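## 4. The Open Day

We ran the Lostari cell in front of visitors in May, during the open day at the Kondale building, and it remains our favorite part of the whole project. Everything reported in Section 3 had been collected with the door shut and only the authors in the room. We wanted to know how the sorting task would hold up with people leaning in, asking questions and suggesting things to try, and we had a wonderful time finding out!

### 4.1 Setup

The cell was moved from the Rao laboratory to the ground floor the evening before. We kept the green cloth on the table and the green cloth hanging behind it, so that the segmentation model from Section 3.2 could be used without retraining. Room lights were left as they were. The test items were white pieces of different sizes and shapes, and visitors were free to place them wherever they liked on the cloth before each run (Figure 2).

Elisa Greco operated the cell and Subbarao Mathew kept the log. Ashwin Pai stood with the visitors and explained what the planner was doing, which meant he was talking for most of the day. A run started when the visitor stepped back behind the tape and said "go," and it ended when the arm returned to its rest position or when Greco pressed stop. 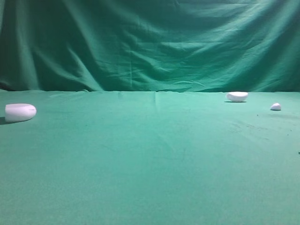
**Figure 2.** White pieces on the green cloth, two of them toward the right and a larger one by itself on the left.

Letting visitors choose the layout changed the data more than we had expected. In our own sessions we tended to put pieces near the middle of the table, with plenty of room for the fingers on every side. Visitors went straight for the hard spots: close to the back edge, far out to the sides, or one piece tucked in near another. Children were especially good at this, and several came back with a second plan after watching the first one work.

### 4.2 What we saw

We logged 623 runs over 8 hours. Placements near the back edge gave the planner the most trouble, as the hanging cloth was treated as an obstacle and many of the approach angles were ruled out. Vega Bustamante rewrote the clearance check over lunch, and the afternoon crowd got to see the new version take on the same layouts. Runs from before and after the change are kept separate in the tables that follow.

Creases in the cloth were a smaller problem than we had feared. Small pieces mattered more. When a visitor put a little one beside a larger one, the model sometimes merged the two into a single grasp target, and the arm would close on the space between them. People loved this, and groaned every time.

The best question of the day came from a retired machinist, who asked why the arm always took the largest piece first. It was a side effect of how we sorted the mask list, and none of us had noticed it. Nithin Bangera added a distance term to the ordering that week, and the Brunetti planner described in Section 5 grew out of that change.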